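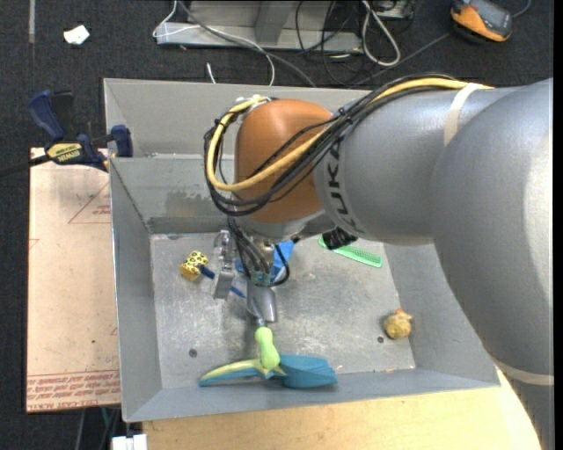 KUKA arm over an open metal bin

From: Ekrem Aydoğan
To: tasting-trips list
Subject: Re: [trips] Esik in January, is it worth the drive?

Dear Jocelyn, dear all,

Thank you for your message. I was in Esik last January with my wife and her cousin, so I will try to answer your questions in the order you wrote them. Please excuse the length.

Jocelyn Tan wrote:
> Hi everyone, we are thinking of staying in Stollwood for a couple of
> nights and going up to the Esik valley for the cellars. Marilou says
> most of them close after the harvest and don't open again till spring.
> Does anybody know if Talavera takes visitors in winter? And is the
> road OK with a normal car? Heriberto doesn't want to drive if he is
> tasting (fair) and I don't want to drive on snow (also fair). We like
> dry whites mostly. We don't need anything fancy but we'd like a
> proper lunch.
> Jocelyn

First, Talavera. Yes, they take visitors in winter, but you must write to them before. The gate on the road will look closed and there is a sign that says closed. You go past it and turn left after the stone wall, and there is a smaller yard with a green door. We lost almost an hour because we believed the sign. The big tasting room is not heated in that season, so they receive you in the old press house, where there is a stove and one long table. It can seat up to 30 people, but in our case we were alone with the cellar master, and for me this was much better than the summer visit, when they have a fixed talk and you stand in a line with your glass.

You pour into the bucket without shame there. I mention it because in some houses I had the feeling that it is not polite.

About the wines: you said dry whites. Ask for the one from the upper terrace, which they do not put on the printed list. They make only 500 bottles of it and it is not sold in shops. It smells a little like quince and wet slate, and it is very sharp when it is young. My wife did not like it at all and preferred the simple table white, which I must admit was excellent with the food. The red I would leave. It was thin, in my opinion, but perhaps it was a bad year for it.

Second, the road. From Stollwood to the bridge it is a good road and they clean it early. After the bridge it climbs through the forest and the sun does not reach it, so there is ice in the turns even when the day is warm. We had winter tires and it was fine, but I was not relaxed. If neither of you wants to drive, I would take the Drivgate bus. It leaves from the square in Stollwood in the morning and stops at the chapel below Esik, and from the chapel you walk uphill on a farm track. The last one comes back at 4:40 in the afternoon, or it did last winter. Please check it, because we saw an old timetable at the stop with a different hour, and I do not know which one of them is valid now.

The walk itself I can recommend very much. The vines are cut and black at this time and you can see the shape of the whole hill, all the small walls, which in summer are hidden behind the leaves. There was fog in the valley and we were above it. Take good shoes. The track is mud where it is not frozen.

Third, the lunch. Marilou is right that most places are closed. We found 2 that were open. One is the inn next to the chapel, which has soup, smoked trout and a kind of potato dumpling with sour cream, and the portions are serious. The other one is up in the village and it is more elegant, but they only had a fixed menu and they wanted us to order wine by the bottle, so we went down again. At Talavera you can also get bread, cheese and pickles with the tasting if you ask for it when you write to them. I would not call it a proper lunch, but it helps if you taste before noon, as we did.

One more thing. In my older message to this list I wrote that you can buy the wines at the co-op in Stollwood. This is not correct any more. Dimas Ngui wrote to me that the co-op now sells only its own label, so if you find something you like, buy it at the cellar and carry it. They accept cards, but the machine did not have signal when we were there, and I had to pay the second box in cash.

If you go, I would be happy to read how it was, especially if the upper terrace white of the new year is already in bottle.

With kind regards,
Ekrem

P.S. Heriberto asked me in a separate message about dogs. They have 2 of their own in the yard, large but calm. I did not see other guests with dogs, so I would ask first.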